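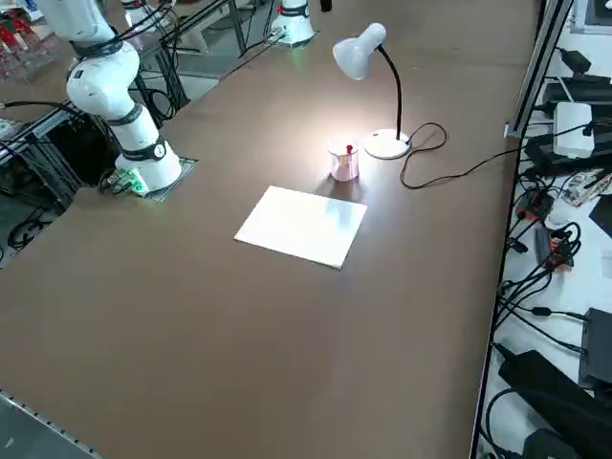 Lwazi Ngcobo told me to skip the main hall at Brornmont and go straight up to the paper mill's old drying loft, and I am so glad I listened! The mill opens its doors to visitors once in the winter and once in August, and Lwazi has been to both. Winter is better, apparently, as the windows stay shut and you get the full smell of the place (a bit like wet cardboard and a bit like bread).

I got there on 2 Feb 2019 a little after ten, with the parking lot already filling up. Entry was free, tea was not, and the tea was worth it.

The loft runs the whole length of the building under the roof. Sheets used to hang up there over ropes for days at a time, and the wooden shutters along both walls still slide so you can let in more or less air. Our guide let us try one. It stuck, then flew open and nearly took my hat with it. She showed us the rope marks too - a faint ridge across the middle of old sheets that the makers called the back. I had seen that line in old books at home and always thought somebody had folded the page!

Downstairs is the vat room, which was packed. You roll up your sleeves, dip the mold into what looks like thin oatmeal, lift it level and give it a shake, left to right and then front to back. My first sheet had a hole in it that you could have put a thumb through. The second was thick at one end and see-through at the other, and I was ridiculously proud of it. They press it for you between felts and mail it on once it's dry, so bring your address and a couple of stamps.

The Naidoo collection is in a small side room that's easy to walk past. It holds 124 watermarks, all hung against lit panels so you can get your nose right up to them. There are fish, bells, a very cross-looking owl and several crowns. I spent the better part of an hour in there and went back again after lunch. The owl is my favorite, and they sell it as a postcard.

Lunch was soup at the Lurnance, across the footbridge. Order at the counter and grab a seat by the stove if you can. The pea soup was great, the roll a little dry.

Then back for the beating engine, which they run for only 10 minutes at a time. It is LOUD. You feel it in the floor before you hear it, and a small boy next to me laughed the whole way through. Rags go in at one end of the trough and go round and round until there's no cloth left to see, just pulp.

The shop by the exit sells offcuts by weight, and I came home with far too many. The bus to Zukden leaves from the lower gate, and the walk down is steep and was pretty muddy, so wear boots.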